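Hand-held gripper (comparison trials)

From the Jarkwood robotics wiki

A hand-held gripper is a robot gripper you wear or hold yourself, with no arm behind it. You do the job with your own two arms, the jaws do the touching, and the recorded movements can later be passed to a real arm. I've been writing this page since April, so forgive the bits where I ramble!

Trials at Kikville

We compare two designs, the Fumer and the Doãn, always worn as a matching pair. My favourite test is the lidded box, because it looks so easy (it isn't). A smooth plastic side gives the jaws very little to hold, and if one hand pushes harder than the other the whole thing slews round.
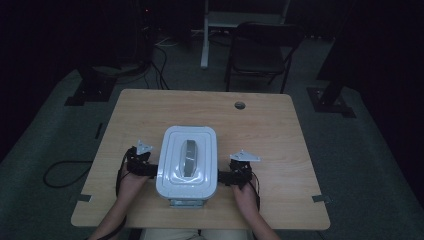
Two-handed hold on a white lidded container, one gripper to each side.

I score each go out of 4: approach, contact, lift and putting down. We've logged 2,000 goes per design, 4,000 in all, and I still can't call a clear winner. The Fumer feels kinder on the wrist, while the Doãn opens wider and forgives a sloppy approach. I do like the Doãn for handles, though I know others on this wiki disagree (see the talk page, it got lively). 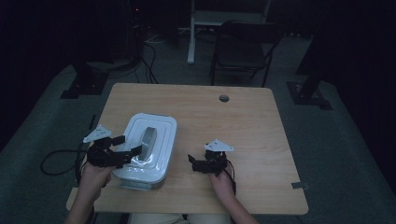 One-handed goes are a different matter. With a single gripper on the box and the other waiting its turn, people tend to rush the first contact, and I'm as bad as anyone. Going in slowly and level helps more than squeezing hard.

Cables

Leave plenty of slack at the wrist. A tight cable tugs the gripper round just as you close it, and I threw out 6 of my own goes before I spotted that.

See also: Jaw pads; Wrist straps; Scoring sheet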